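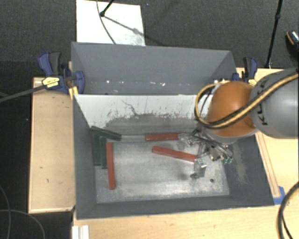

The KUKA arm over the gray bin at the Zarklow open day, with red and green blocks in the front compartment.

Faraji Mutiso speaks quietly, and on a Saturday in a full hall this is a problem. We moved two times before I could hear him well enough to write. He has worked for Zarklow since his studies, and at this open day he was answering questions at the bin picking table from ten in the morning.

I asked him first why blocks. Visitors had told me they expected to see car parts or parcels.

"Blocks are honest," he said. "They are long, they are narrow, and they fall on each other in a bad way. If you choose a strange part, people look at the part. With a block they look at the robot."

The task is simple to explain. The arm must take a block from the front compartment and put it in the rear one. Mutiso told me that the team made 3156 picks in the weeks before the event, and that 212 of them failed. He gave me both numbers without looking at any paper.

Most of the failures, he said, were blocks lying close to a wall. "In the middle of the floor it is easy. Near the side, the finger needs a place to go, and there is no place. So the program must decide: do I push the block first, or do I take another one and come back?"

I said that the bin looks as if it had a hard life. There is a scratch on the inner wall and a wide dark patch of scuffing. He laughed. "We could paint it. But then the first morning it would be the same again."

The bin is held with two bar clamps, one on each side, and I wanted to know if this is enough. Mutiso thinks yes, for a demonstration. In the hall of their customer Hultico the bin is fixed with bolts, and there the cell works in two shifts. "Clamps are good when you change your mind often. We change our mind often."

Over 449 people had signed up for the day, many of them families from Campbell. The children asked better questions than the engineers, in his opinion. One girl wanted to know if the robot prefers red or green. "I told her it has no favorite. It takes the one it can reach - but she did not believe me."

Before I left I asked about next year. Zarklow is preparing a second cell together with Gitico, for soft bags, and he hopes to show it in December. He did not want to say how many picks it can do now. Somebody was already waiting behind me with a question about the price.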